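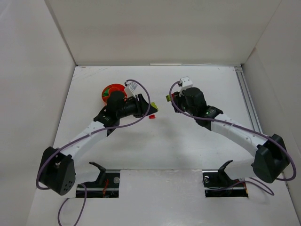 I promised my sister I'd write up how the robotics club is going, and that was back when the leaves were still on the trees, so I'm going to sit down with a pot of tea and do it properly. It's October now and we've had our first frost, and the car needed scraping before I could drive the 63 kilometres in to Fortin this morning. (Yes, I still do that drive for an after-school club. Yes, I know. I did it for curling for years and no one said boo.)

For those who haven't been following along, the club is made up of kids from grades eight to eleven, plus me, plus Colleen Doucette, who teaches shop and has the keys to everything. We meet in the old drafting room. I got roped in because I once mentioned to Colleen in the parking lot that I used to write software for a living, and she has a memory like a filing cabinet. I thought I'd be helping them make a little car follow a line of tape. They'd already done that. They wanted arms!

So arms it was. We had $2,366 left from the bottle drive and the spring plant sale, and a good chunk of it went on parts, and then there was a long stretch of the summer when every conversation I had was about screws. The kids named the arms Kusto and Valer. I was told there had been a vote. Kusto is the left one and Valer is the right one, and heaven help you if you mix them up, because then all the notes in the binder stop making sense. I mixed them up twice in September and was corrected both times by a thirteen-year-old with great patience.

The job the kids picked for the fall is tidying up toy bricks. It sounds like nothing. I thought it sounded like nothing too, when they wrote it up on the board, and I privately wondered if we ought to choose something a bit grander for the Sotum showcase, where the other schools tend to arrive with things that throw balls or climb poles. But bricks are what everybody has at home, and a bucket of hand-me-downs turned up at the very next meeting, and off we went.

Let me tell you about picking up a small brick with a gripper. You and I do it while thinking about supper. An arm has to come down at the right spot, with the fingers open the right amount and turned the right way, and if the brick is sitting at a bit of an angle then the whole wrist has to be at that angle as well. Come down a touch to one side and you nudge the brick along. Come down too low and you're pressing on the table. Our table has the scuffs you'd expect. Colleen says a clean bench belongs to someone who isn't making anything, and I've decided to find that comforting.

The way we're doing it is by showing. One of the kids guides the arms through the job by hand, the computer records it, and then they do it again, and again, with the brick in a slightly different place each time. After enough of that we train a model on the recordings overnight on Colleen's old desktop and come back to see what it has learned. The kids have recorded over 1,000 runs since school went back, which astonishes me. I'd have expected them to get bored long before that. What they did instead was set up a rota with a snack break in the middle, and the ones who weren't driving the arms moved bricks and argued about where the next one should go.

The arguing is the best part, if you ask me. There was a whole afternoon on the question of whether you were allowed to put the brick somewhere "unfair". One camp said the robot should get easy ones until it was good at easy ones. The other camp said that was like only practising piano on the white keys. I kept quiet and wrote both sides on the board, and they settled on doing mostly ordinary placements with a few awkward ones mixed in, and wrote that down in the binder as a rule. Then they argued about what counted as awkward.

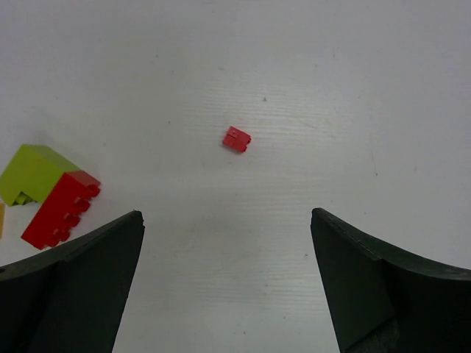 Sizwe Visser came in for a visit around then. Some of you will remember him from the years we were on Maple Street, he lived two doors down with the greenhouse. He builds automated packing lines these days, so I asked if he'd come and talk to the kids for twenty minutes, and he stayed until Colleen turned the lights off. I'd been nervous that he would find it all very rinky-dink next to what he does. He pulled up a stool, put his chin nearly on the table and asked the kids what the arm could see.

And they told him. They told him what they *thought* it could see, and he said, well, let's look, and had them bring up the view from the wrist camera on the big monitor. That was a bit of a revelation. From where we all stand, you look at the arms and the bricks and the whole table at once, and it's perfectly obvious what's going on. From the wrist there are two black fingers poking up from the bottom and a great deal of plain white tabletop, and one little red brick looks awfully small out there. A bigger stack off to the side might be half out of view. One of the grade nines said, "Oh, it's like driving with your nose on the windshield," and I have thought about that at every stop sign since.

After that the kids changed how they were driving. They'd all been watching the arms from above, naturally, and moving according to what they could see from above, and then wondering how the model was supposed to work it out from its own cameras. Sizwe's suggestion was that whoever was driving should try a session looking only at the monitor. Oh, the howling! Kids who could have threaded a needle with Valer the week before were suddenly chasing a brick all over the place. But they slowed down, and they started bringing the gripper over and pausing to line it up before coming down. I found myself doing the same thing when they let me have a turn. (I'm not good. I'm the worst in the club by a wide margin, and they put my runs in a separate folder, which they called "Practice" to spare my feelings.)

The other thing we've been wrestling with is cables. We bought purple ones, since the kids liked the colour, and they do look smart, but an arm moves a lot more than you think it will when you're first running the cable along it. Too snug and it tugs when the wrist turns. Too much slack and you've got a big loop swinging about waiting to catch on something. We've redone Kusto's routing so many times that I could do it in my sleep, and I believe I have. Colleen's advice was to move the arm to every extreme it can reach and tie the cable down last, and I pass that on free of charge to anybody who's building one of these at home.

As for where we stand, I would call it promising and leave it there. The red bricks go better than the others for some reason. Handing a brick from one arm to the other is the part everybody wants for the showcase, and so far it works nicely when one of the kids is driving and much less nicely when they aren't. The model will bring both arms in toward the middle, very politely, and then they sort of dither, like two people meeting in a doorway. We have a theory that our recordings have too many different ways of doing the handover in them, as every driver has a style of their own. So the plan is to agree on one way and record a fresh batch of just that.

The showcase entry form is due before the end of the month, and it wants a team name, a paragraph on what the project does and a drawing of the table with measurements. The paragraph is done. The drawing is being done by someone who cares very deeply about line weights. The team name has been put to a vote three times and I'm not allowed to report on it yet.

If anybody nearby has a bucket of bricks they're finished with, the big chunky kind or the little ones, we'd be glad of them, and I can pick up on my way in. And Joan, I did get your message about the squash, I'll take as many as you want to be rid of.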